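We use cookies to improve your experience on this site. Accept | Manage settings

Report on the Open Day Visit to the Stulix Laboratory

In May our class attended the open day at Stulix as part of the automation course. The purpose of the visit was to learn how a robot arm is prepared for sorting work before it handles real parts. Staff presented a simulator called Tumis, in which an arm picks up small flat shapes from a table.

The demonstration began at 2 p.m. Visitors were shown how a task is set up and how each attempt is recorded. According to the staff, 2,974 attempts had been stored for this task, and each session can hold up to 100 more.

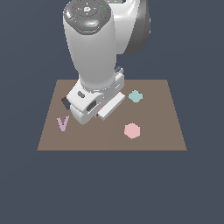 Our group was then permitted to change the starting positions of the shapes and compare the results. Shapes placed close together were harder for the program to separate. We recorded these attempts in our lab notebooks, and they are discussed in the second part of this report.

The Lo Presti hall, where a finished Nerketti sorting line was on display, was visited last. The group had limited time there, and our notes on the line are incomplete. We recommend that next year's class start in the hall.

Comments

gearhead412: Did they let you change the grip force too, or only the positions?

mapleroad: Good report. My daughter's class went in the morning and did not get to the hall at all.

tinbox: When is part two going up?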